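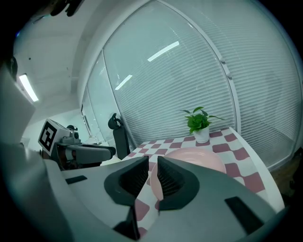

Most small businesses that write to us about email marketing want to know how often they should send. It is a fair question, but it comes too early. The first matter to settle is who agreed to receive the message, and what they believed they were agreeing to. A restaurant that collects addresses for table bookings has been given those addresses for table bookings. The guest who sat down to a pink plate on a red and white checkered tablecloth did not ask for a weekly offer on catering, and a business that sends one anyway is spending goodwill it may need later.

Cotura has advised independent retailers and food businesses on their mailing lists for 18 years. Over that period the tools have become cheaper and the lists have become larger. We do not believe the lists have become better. Owners are encouraged by software dashboards to treat the subscriber total as a measure of success, and they are reluctant to remove anyone from it. An address that has not opened a message in two years is kept because deleting it would make the number go down.

Last February we reviewed the list of a bakery in Fordale. After inactive and duplicate addresses were taken out, 239 subscribers remained. The owner was disappointed. Yet these were people who opened the messages, replied to them and placed orders for holidays and birthdays. The larger list had produced the same orders, along with a steady stream of spam complaints that made it harder for any message to reach an inbox at all.

We would like to see two changes in ordinary practice. Every sign-up form should state plainly what will be sent and how often, in a sentence placed next to the button and not in a linked policy. And every business should write once a year to its silent subscribers, ask whether they wish to stay, and remove those who do not answer.

Some of our colleagues in Macedo disagree with the second point. They argue that a silent reader may still see the sender's name and remember it – and that a shop in a small town cannot afford to let anyone go. We understand the concern. A reader who does want to return can sign up again in less than a minute, however, and will do so with a clearer idea of what to expect.

Businesses in the Nikdale district that wish to review their forms before the holiday season may send them to our office. We return written comments on the wording and on the placement of the consent sentence. We do not comment on design.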